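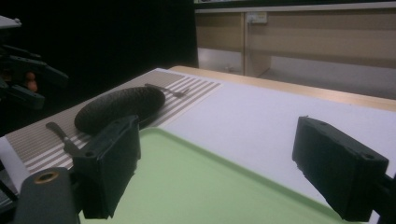

The bus to Telludlow took the long way round that June, on account of the bridge, and Modupe Okafor didn't mind it a bit. She had her aunt's letter in her lap – four pages, both sides, posted from Bragança – and she was saving the last page for the hill.

It was mostly about the plum tree. It had come down in the night, her aunt wrote, quite gently, as if it had only wanted to sit, and now there was so much sky in the kitchen that she'd had to move her chair. Would Modupe come and see it? There was a bed made up, and the neighbour's boy could fetch her from the station in about 60 minutes if the goats were off the road.

At the top of the hill the driver stopped to let the engine rest, as he always did, and Modupe turned the page over and began, in pencil, to write down which trains she'd need.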